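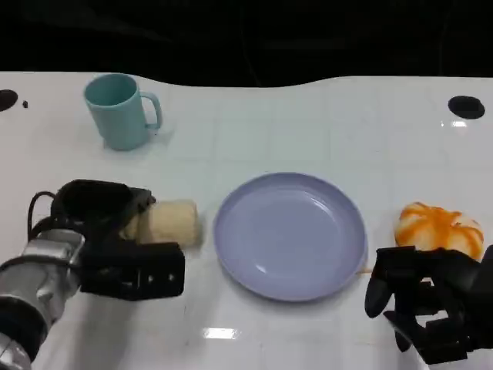

# Setting and Clearing a Single Place with the Play Food Set

This page sets out the procedure for preparing one place at a white activity table, serving the play food, and returning the table to its starting condition. It applies to all Limimier activity rooms. Staff at the Veseck site should also follow the local storage sheet, form 941.

## Before you begin

Each place uses one plate, one mug, and the food pieces assigned to that place. Take them from bin 83 and check each item for cracks, loose parts, or residue. Set damaged items aside and record them on the repair list. Do not substitute a piece from another bin.

Wipe the tabletop with a lightly dampened cloth and dry it completely. Glossy surfaces show smudges easily, and a plate will slide on a damp spot.

## Lay the place

1. Put the plate in the center of the table, rim up.
2. Stand the mug beyond the plate and to the left, with the handle pointing right.
3. Keep the mug and all food pieces clear of the round openings in the tabletop.
4. Place the food pieces beside the plate. Leave enough room between them for each one to be picked up separately.

The plate should be empty at this stage.
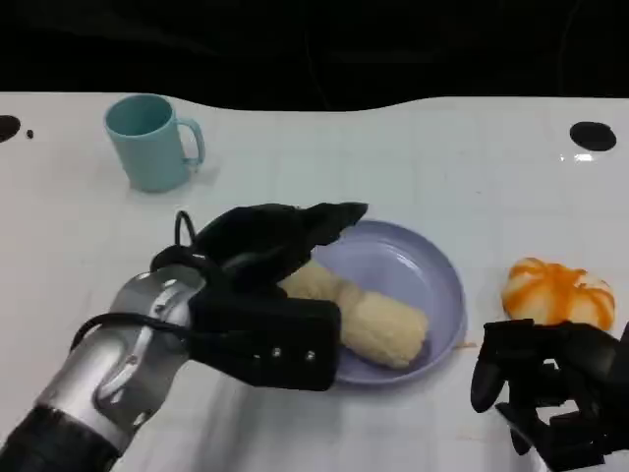
**Prepared by the Activity Room Coordinator, Limimier**

## Serve the food

Move one piece at a time. Long pieces, such as the corn, fit best when laid diagonally across the plate. Lower the piece until it rests in the well of the plate, then release it. Pieces that are waiting to be served, including the small striped pumpkin, remain on the tabletop.

If a piece rolls off, return it to its place beside the plate and start that step again. Do not push food across the rim, as this moves the plate out of position.

## Clear the place

Remove the food first, then the plate, and finally the mug. Lift the plate with a level motion. Items left on the table are to be collected before the cloth is used.
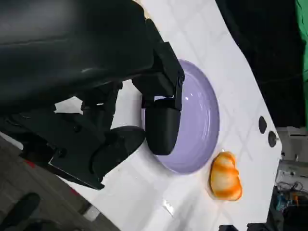
*Lavender plate with a bread piece near the rim.*

Wash plates and mugs in warm water with mild soap. Food pieces are wiped by hand and are never soaked. Allow everything to dry on the Dramon rack before closing the bin.

## Storage and replacement

Return the bin to the shelf marked Tsegaye, label facing out. Bins are inspected on the first Monday of the month. Requests for replacement pieces go to the supply desk, extension 700, and must include the bin number and the name of the missing item.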